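Two Hands, One Spoon
How a small group in Prastusport collects the examples its robots learn from

The recording station at Gemcombe is a birch-colored table, a white mug stand and a pair of hand-held grippers. The person at the table works through the grippers, one in each hand, and every motion of the jaws is logged. The wooden spoon has been in the set of objects from the start.
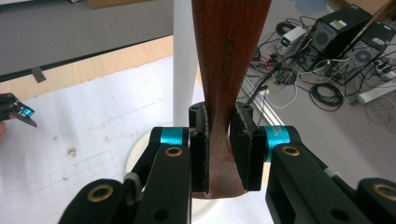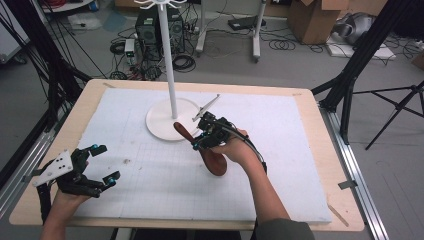

The collection is called Nam. Its purpose is to supply a learning system with demonstrations of ordinary table work, done by people at a normal speed. A finished demonstration is stored as a single episode: the video, the path of each hand and the width of each jaw opening. At present the collection holds 2323 episodes, 74 of which have been set aside for testing and are never used in training.

Spoons are harder than they look. The neck is narrow, so a small error in approach angle leaves the pads closing on an edge. A grip at the neck also lets the bowl swing if the pads are worn. People correct for this without thinking, usually with a slight turn of the wrist before lifting. The correction is what the system needs to learn, and it only appears in the data if the demonstrator is allowed to make it. Early written instructions asked for straight, clean motions – the resulting policy was tidy and dropped things.

The current instructions are shorter. The demonstrator starts from a varied position, completes the task and stops. Pauses are permitted. A fumble followed by a recovery is kept and tagged. A fumble that ends the task is kept in a separate folder, which the training code does not read.

Review takes longer than recording. Each episode is played back at 3 speeds, and a reviewer marks the moments of contact and release. Episodes in which tracking is lost for more than 80 milliseconds are discarded. Most losses occur when one hand passes behind the other.

Training runs on Sunulia, the group's own software, which treats both hands as one system with a shared clock. Timing between the hands was the main source of error in the last version. A delay too small to see on video was enough to make the idle hand drift into the path of the working one. The clocks are now checked before every session, and the August release will include the raw timestamps so that outside users can repeat the check themselves.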